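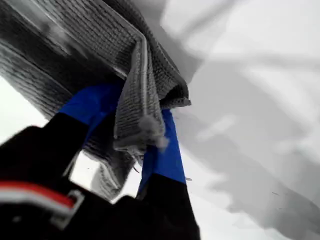 Last revised August 2024. Applies to fabric dining chairs, footstools and sofa cushions with fixed covers, cleaned by hand or with a small spray-extraction machine.

## Before you start

Find the care label. It is normally under the seat or inside the cushion zip.

| Code | Meaning |
|------|---------|
| W | Water-based cleaner may be used |
| S | Solvent cleaner only |
| WS | Either |
| X | Vacuum only |

The method on this page is for codes W and WS. If the label is missing, treat the fabric as X until it has passed the test in step 2.

You will need:

- vacuum cleaner with an upholstery tool
- soft brush
- two buckets
- white cotton cloths, well rinsed
- upholstery shampoo, pH between 6 and 8
- spray bottle
- fan or dehumidifier

Coloured cloths can give up dye when wet and should be kept for dry work.

## 1. Vacuum

Vacuum the whole piece, working from the top down. Go over ribbed and waffle weaves twice, once along the rib and once across it. Grit left in the channels turns to mud as soon as water is added, and it is then much harder to lift.

Pull loose cushions out and do the deck underneath. Use the crevice tool along the piping.

## 2. Test for colour

Mix a small amount of shampoo at working strength. Choose a hidden area, such as the back of the skirt or the underside of a cushion. Wet a patch the size of a coin, wait ten minutes, then press a dry white cloth on it for thirty seconds.

If colour comes off on the cloth, stop. A faint trace from a dark fabric is still a fail. Test each colour separately on striped and patterned covers – the stripe and the ground may have been dyed by different processes.
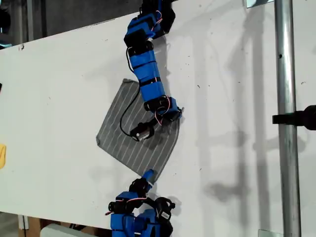 *Blue and black modular arms over the white board.*

## 3. Treat stains

Blot fresh spills with a dry cloth. Do not rub. Work from the outside of the mark towards the middle.

- **Tea, coffee, juice:** one part white vinegar to two parts water. Dab, leave five minutes, blot.
- **Grease:** cover with bicarbonate of soda for an hour, vacuum, then dab with diluted shampoo.
- **Milk, blood, egg:** cold water only. Warm water sets protein into the fibre.
- **Ink:** surgical spirit on a cotton bud, after a separate colour test.

Rinse each treated area with a damp cloth before going on. Residue will attract soil and show as a dark ring within a few weeks.

## 4. Shampoo

Fill one bucket with solution and the other with clean water. Whip the solution to a foam and apply the foam only. Brush lightly in one direction, covering one panel at a time from seam to seam. Stopping halfway across a panel leaves a tide line.

Lift the foam with a cloth wrung out in clean water. Change the water when it clouds.

If you are using an extraction machine, make one wet pass and at least two dry passes. Keep the water temperature under 40 °C for cotton and viscose blends.
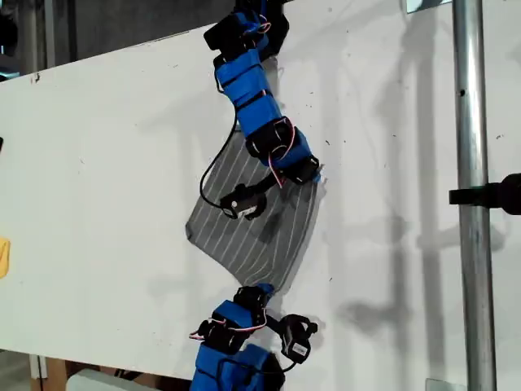
**UPHOLSTERY / DRYING AND FINISHING**

## 5. Dry

Stand cushions on edge with a gap between them. Open the windows, or close them and run a dehumidifier; doing both wastes the machine. Aim the fan across the fabric and not straight at it.

Most covers are dry to the touch in 6 hours. The filling takes longer. Allow 16 hours before anyone sits down, and a full day for feather.

Do not use a hairdryer or place the piece against a radiator. Viscose shrinks unevenly and the seams will pucker.

## 6. Finish

Brush the pile in its natural direction once dry. Vacuum again to remove any dried shampoo. If a water mark has appeared, mist the whole panel evenly with clean water and dry it again with the fan.

Repeat the full clean every January, or sooner if there are pets in the house.

*Text: Lerato Steyn. Checked by Aurora Paiva.*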